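The Ferry to Lilau 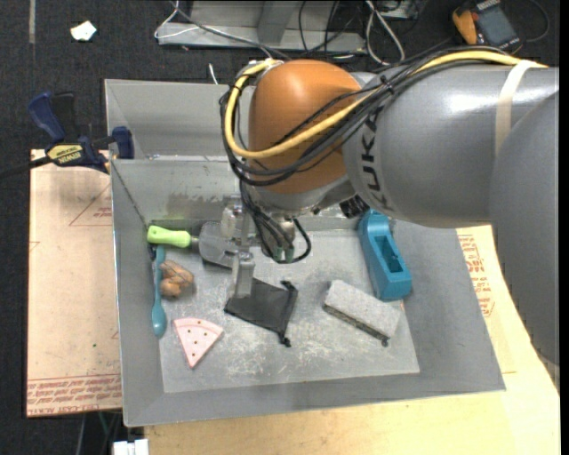

The boat wouldn't run past February, my sister said on the phone, and if I wanted Dad's things out of the house I had better get across before then. She had already done the kitchen. She wasn't going back for the shed.

So I drove up to Ullard in the dark and was on the wharf by six. The ticket was 40 dollars return, paid in cash to a boy in a raincoat. There were two other passengers and a crate of hens. The crossing took longer than I remembered, and the skipper kept the radio on low the whole way, a call-in show on water rates.

Lilau had 200 people when we were kids. The school had closed and so had the shop, though the Tetteh Fuels sign was still up over the pump. I walked the road with my bag on my shoulder and met a dog I didn't know.

The house smelled of soap. My sister had scrubbed the benches and left a note about the fuse box. I read it, put the kettle on, and went out to the shed while it boiled.

Dad had kept everything. There were jars of screws, tide tables going back to before I was born, and a wetsuit gone stiff as cardboard. On the back wall he had pencilled the rainfall, month by month, in columns. The worst month was 222 millimetres, underlined twice. I remembered that one. The creek had come through the laundry and he had carried me out to the ute in a blanket, swearing the whole way, and then gone back for the cat.

I had brought tape and flat boxes. By noon I had filled one box, and most of that was tide tables. I made a sandwich and ate it standing at the shed door.

The neighbour came over the fence at two. He was older than I had him in my head. He asked if I was selling and I said I supposed we were. He nodded and looked at the wall for a while.

"He used to ring me up to check his numbers," he said. "I never had a gauge. I just agreed with him."

I asked if he wanted anything and he took the long ladder.

When he had gone I found a pencil in one of the jars. The last column stopped at August. I went out to the gauge on its post by the tank - it was green inside, with a drowned moth in it - and read it as well as I could. Then I wrote the figure in, with the month beside it, and tipped the water out on the grass.

The boat left at five. I took the one box.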